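Why Do Tablecloths Go Wrinkly?

Put a cloth on a table and it ought to lie flat. The table is flat. The cloth was flat when somebody ironed it. And yet there it is, looking like a map of the Alps.

Cloth is made of threads, going over and under each other in 2 directions. Threads bend very easily, which is handy if you are a sock. It also means that when you push one side of a cloth, the other side doesn't bother to move. The bit in the middle has to go somewhere, so it goes up. Hello, wrinkle.

Leave a cloth squashed in a drawer since January and the threads get used to being bent. Damp and heat help them forget, and that is how an iron works. (Ask a grown-up. Irons have no sense of humour.)

What about the part that hangs over the side? Gravity pulls it down, and if one side hangs lower than the other, the whole cloth may slowly set off for the floor, taking your soup with it.
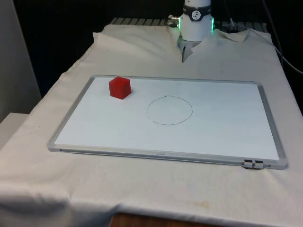
Stains are another matter. A spill creeps along the tiny gaps between threads, so a small drip can become a large blob while you are busy looking innocent. Pale cloth shows this beautifully. Dab it, don't rub it, and own up before pudding.

Rocío Cuesta
Apr 25, 2020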